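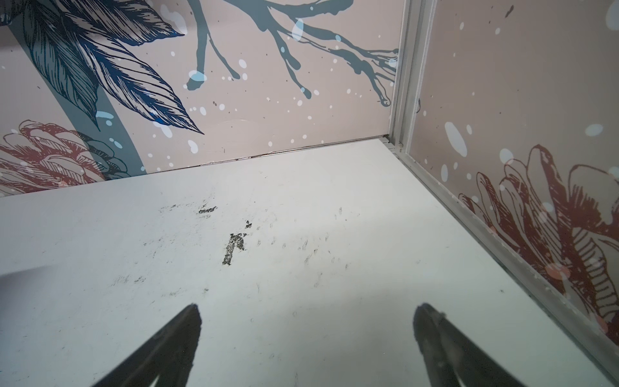

Figure 6. Inside corner and floor, low angle.

6. Setting Up Cohorts and Completion Reporting

Last updated: October

This section covers the creation of learner cohorts in Wevus, the assignment of courses to a cohort, and the delivery of completion reports. It applies to site administrators and to program managers with the Cohort Edit permission. Course authors can view cohorts but cannot change them.

Complete Section 5 (Importing Learner Records) before you start. A cohort can contain only learners whose import status is Active.

6.1 Before you begin

Have the following on hand:

- The program code issued by your account manager
- The list of learner IDs, one per line, in a plain text file
- The start and end dates of the program
- The mailbox address that will receive reports

Note: Learner IDs are not the same as employee numbers. If your company uses the Padico connector, the learner ID is shown in the second column of the sync log.

6.2 Create a cohort

1. Sign in and open Admin > Programs.
2. Select the program by its code. If the code is missing from the list, check that the region filter is set to All.
3. Click Cohorts, then New Cohort.
4. Enter a name. Names can be up to 50 characters long and may contain letters, digits, spaces and hyphens. Slashes are rejected on save.
5. Choose a time zone. All due times in the cohort use this setting, including those shown to learners in other zones.
6. Enter the start and end dates.
7. Click Save as Draft.

The cohort appears in the list with a gray status label. Learners cannot see it in this state and no messages are sent.

Caution: The time zone cannot be changed once the cohort is published. To correct it, you must create a new cohort and move the learners as described in 6.6.

6.3 Add learners

1. Open the draft cohort and click Learners.
2. Click Add from File and select your text file.
3. Wait for the check to finish. A large file can take several minutes. Leave the browser tab open.
4. Review the result. Accepted and rejected IDs are listed on separate tabs.
5. Click Confirm.

Rejected IDs are marked with a code:

E296 The learner record exists but is inactive. Reactivate it under Admin > People, then repeat steps 2 through 5 for that ID.
E309 The learner is already in another cohort of the same program. Remove the learner from the first cohort or leave the assignment as it is.

IDs that were accepted the first time can stay in the file. They are skipped on the second pass and do not create duplicates.

Note: Clicking Cancel at step 5 discards the whole upload, accepted IDs included.

6.4 Assign courses

1. Open the Courses tab of the draft cohort.
2. Click Add Course and search by title or catalog number.
3. Set each course to Required or Optional.
4. For required courses, enter a due date inside the cohort dates.
5. To release courses in sequence, drag them into order and turn on Release in Order.
6. Click Save.

With Release in Order turned on, a course opens when the one before it is marked complete. Optional courses are ignored in the sequence and are open from the start date.

Courses built in Kinnear and uploaded as packages must report a completion status. A package that reports only a score will open and run, but the learner will stay at In Progress. Test one package with a trial account before you publish. The relevant setting in the authoring tool is Report Status As, and it should read Complete/Incomplete.

Live workshops are assigned in the same way. Attendance is entered by the facilitator and may reach the report later than self-paced results. Facilitators have until the end of the next working day to enter it.

6.5 Publish

1. Click Preview as Learner and check the course order, due dates and welcome text.
2. Return to the cohort and click Publish.
3. Choose Send Welcome Message Now or Send on Start Date.
4. Click Confirm.

Caution: A welcome message cannot be recalled. If you choose to send now, it goes to every learner in the cohort as soon as you confirm.

6.6 Move learners between cohorts

1. In the source cohort, open Learners and select the names to move.
2. Click Actions > Move.
3. Select the target cohort. Only cohorts in the same program are listed.
4. Choose whether to keep progress. The default is Keep.
5. Click Move.

Progress is matched by catalog number. A course that has been replaced by a newer version under a different number starts again at Not Started. Certificates already issued remain in the learner's profile in either case.

6.7 Set up the completion report

1. Open Admin > Reports > New Schedule.
2. Select Cohort Completion as the report type.
3. Select one or more cohorts.
4. Choose Daily or Weekly and enter a time. Avoid midnight to 2:00 a.m., when the data refresh runs.
5. Enter the recipient address.
6. Choose CSV or spreadsheet format.
7. Click Send Test.
8. When the test arrives, click Activate.

The test report contains column headings and one sample row. If it does not arrive, ask your mail team to allow the sender address shown at the bottom of the schedule page.

Recipients outside your company domain are blocked by default. Clients on the Nallell hosting plan can request a change through support. Other clients can edit the list themselves under Admin > Security > Allowed Domains.

Note: The spreadsheet format drops leading zeros from learner IDs. Use CSV if the report feeds another system.

6.8 Known issues

Issue 1632: The completion percentage on the cohort page counts optional courses. The scheduled report counts required courses only. Use the report figure until this is fixed.

6.9 Support

For questions on cohorts and course assignment, write to Godfrey Sang, Client Implementation. For scheduled reports and allowed domains, write to Alistair Rennie, Data Services. Include the program code and the cohort name in the subject line.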